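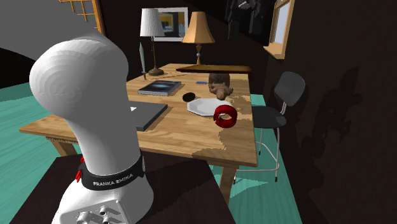
Fig. 2. Wooden table, light honey-colored top with darker patches.

Support > Firkwood Table Finish > Care and Setup > Section 10
Last updated 1/22/26

10. Oiling the top

Clear the table first. The oil will happily seal in crumbs.

1. Wipe the top with a damp cloth and let it dry overnight.
2. Sand lightly with the Drundska pad, going with the grain. Stop before you start enjoying it.
3. Shake the can and pour a small puddle. Smaller than that.
4. Spread thinly with a lint-free cloth and wait 10 minutes.
5. Wipe off everything that hasn't soaked in. Repeat after a day.

Note: Darker blotches may drink more oil than the rest. A second coat evens them out somewhat. A ninth does not.

CAUTION: Oily rags can catch fire on their own. Lay them flat outdoors to dry, never in a heap.

For stains older than last December, see part 614 (Grullell stain remover).

2 comments | 43 shares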